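Notebook, tax prep software, September, afternoon

Picking up the e-file rejection work. Batch from the Plotska client set went through the validator again with the new schema. Build is Clenent, patched branch, same machine as before.

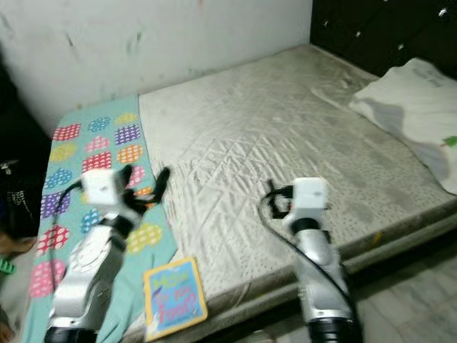
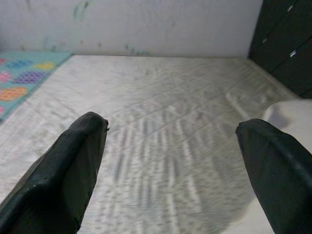
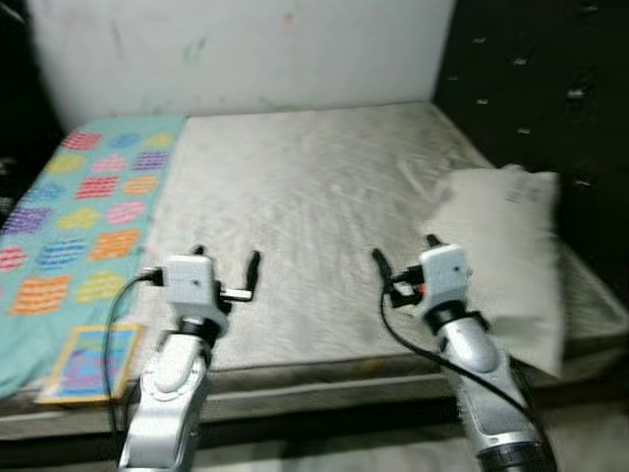
Bedroom: mattress and headboard in the first and third, floor in the second.

Input: 600 test returns, individual, all with at least one dependent. Rejected on first pass: 26. Rizwan sorted them by reject code. Most are prior-year AGI mismatches, where the import left the field blank and the form writer filled in zero. A blank and a zero are different to the validator. Fix is in the import step, not the form writer. Left the form writer alone.

The rest are name control errors. Double surnames with a space get cut at the wrong place. Hyphenated ones pass. Evdokia has the old lookup table from Kiler and will check whether it handled the space case or skipped it.

Timing: validator takes roughly 20 minutes for the set, nearly all of it in the PDF attachment check. Turned attachments off for one run and the reject list came out identical. Keep them on for the release run.

Open:
State returns not touched yet.
Refund split across two accounts: rounding is off by a dollar when the total is odd. Leonidas has the case file.
Ask Anastasia if the 1000 return set is cleaned of real account numbers before anyone loads it.

Reran the AGI group after the import fix. All accepted. Name control group unchanged, as expected.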